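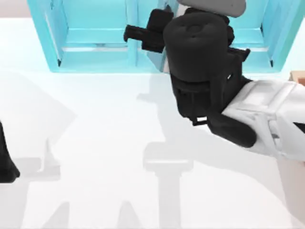
Rendered view: shelving unit on a white tabletop.

Projects > School Records > Kaketero > README

Overview Files Versions Issues Contact

Kaketero School Menu Records

Summary

Kaketero is a collection of lunch and breakfast menus published by public schools in the Lozano district. It contains 256 monthly menus from 39 schools, transcribed into a common table format. The collection is intended for researchers, parent groups and local reporters who wish to compare what schools have offered over time. Version 2 replaces all earlier files.

Contents

menus.csv: one row per dish per serving day, with school code, meal, dish name as printed, and a standardized dish name.
schools.csv: school code, school name, grade range and kitchen type (on-site or delivered).
allergens.csv: allergen marks as printed on the menu. Blank cells mean that no mark was printed. They do not mean that the dish was free of allergens.
changes.txt: corrections made between versions.

Source and Preparation

Menus were collected from school websites and from paper copies supplied by school offices. Runside scanned the paper copies, and the text was entered with the Melteo transcription tool. A second reader checked every page against the scan. Spelling in the printed dish name was left unchanged, including obvious errors. The standardized name follows a list of around 200 dish terms kept in the documentation folder.

Known Limitations

The January menus are incomplete for the middle schools, several of which posted a revised menu and removed the first one. Only the revised menu is included. Substitutions made in the kitchen on the day of service are not recorded. The data show what was planned and should not be used to estimate what students ate.

Menus for charter schools and summer programs are outside the scope of this release.

Privacy

The files contain no student or staff information. Names of kitchen managers printed on some menus were removed during transcription.

Terms of Use

The tables may be copied and adapted with credit to Kaketero. Scans are available for viewing on request and may not be redistributed.

Maintenance

Corrections should be sent to Baltasar Carretero, records editor, with the school code and the month of the menu. Last revised 6th July.

Related items

School Calendar Records
Bell Schedules by Grade Range
Board Meeting Agendas: Index
Melteo Transcription Guide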